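Laundry Room Walk-Through – Ludero Court, Buildings A and B

Date of walk-through: 5 July 2023
Last full walk-through: February
Marks used: OK / Needs work / Fix now

Great news first: this is the best the laundry rooms have looked since the new dryers went in. Comments are under each line, and please read the ones marked Fix now even if you skip the rest.

DRYERS AND VENTS

1. Lint screens clean and seated flat – OK
Every screen pulled out clean in both buildings. Whoever is wiping the slot as well as the screen, thank you, it makes a real difference!

2. Vent hose free of kinks and crushed spots – Needs work
Dryer 3 in Building A has been pushed back too close to the wall and the hose is bent nearly flat. Pull it forward a few inches and check the clamp while you're back there.

3. Outside vent flap opens when dryer runs – OK
All flaps open and close on their own. The one on the Temuvau Street side had a bird's nest in February and it's clear now, with the new wire guard holding up nicely.

4. No scorched smell, no rattling – OK
Dryer 5 hums. It has always hummed.

WASHERS AND WATER

5. Supply hoses dry, no bulges or cracks – Fix now
Hot water hose on washer 2, Building B, has a bulge just below the fitting. Washer is shut off at the valve and tagged. Please use a braided steel hose for the replacement, same as on the others.

6. Shutoff valves turn by hand – OK
Tried each one. The Building A valves used to need a wrench, so this is a lovely improvement.

7. Floor drain runs freely – OK
Poured a full bucket down each and it was gone right away. Top up the drain in the back corner of B with water now and then, it dries out and the smell comes up.

8. Machines level and steady during spin – Needs work
Washer 4 in A walks a little on a heavy load. Front left foot needs a turn or two, then tighten the lock nut.

FOLDING AND SORTING

9. Folding surfaces clean, smooth, no chipped edges – OK
Wiped down with the Dullik cleaner and no sticky patches found. Small items get left behind most often, socks above all, so keep the lost-and-found bin where people can see it.

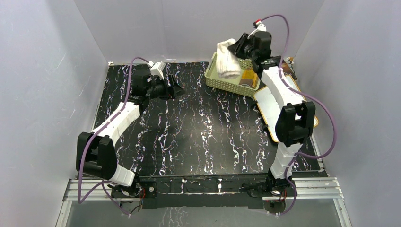 10. Baskets sound, no split rims or sharp plastic – Needs work
We have 24 shared baskets on the list and 9 of them have cracked handles. Pull those from use. A cracked handle will open up a knuckle faster than you'd think (ask me how I know). The mesh-sided kind has lasted far better than the solid kind, and I'd happily buy more of them.

11. Walkway clear between machines and tables – OK
Wide enough for a cart or a wheelchair the whole way through. Hooray!

ELECTRICAL AND LIGHTING

12. Outlets near sinks trip and reset on test – OK
Tested all of them, all good.

13. Cover plates in place – Fix now
One missing behind the soda machine in A. It's a cheap part and a ten-second job, so let's get it on before anyone reaches back there for a quarter.

14. Lights working, no flicker – Needs work
One tube out over the B entrance. Spare tubes are on the top shelf in the supply closet.

FIRE AND EXIT

15. Extinguisher charged, tag current, easy to reach – OK
Both needles are in the green. Ahuja Fire Service did the yearly check and left fresh tags.

16. Exit door opens fully, not propped – OK
The new closer is terrific, quiet and firm.

Towels and other linens: fold them and put them up once they're fully cool. A stack put away hot from the dryer can hold heat in the middle for a long time, and that goes double for kitchen towels with oil in them – run those through a second wash first.

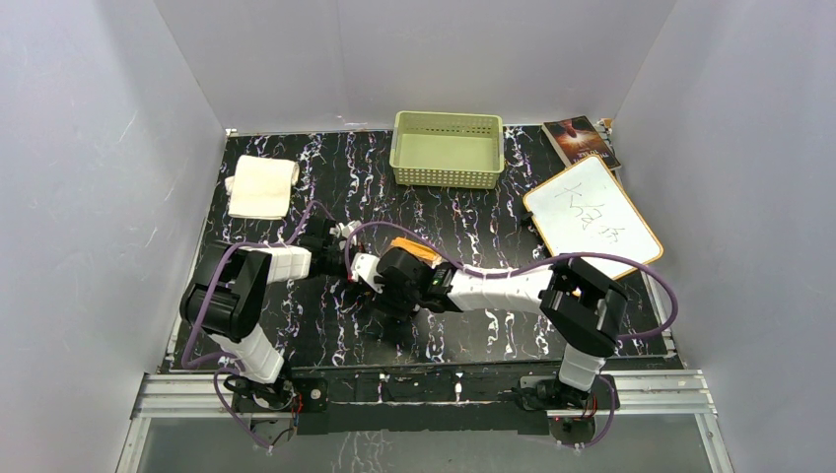

Follow-up

Fix now items: washer 2 hose in B, cover plate in A. Both should be closed out before the rooms open for the weekend rush.
Needs work items: dryer 3 hose, washer 4 foot, cracked baskets, B entrance light.
Carry over to next time: look again at the grout by the sink in A, and check that washer 4 stays put with a full load of bedding.

Blank copies of this sheet are in the folder on the supply closet door.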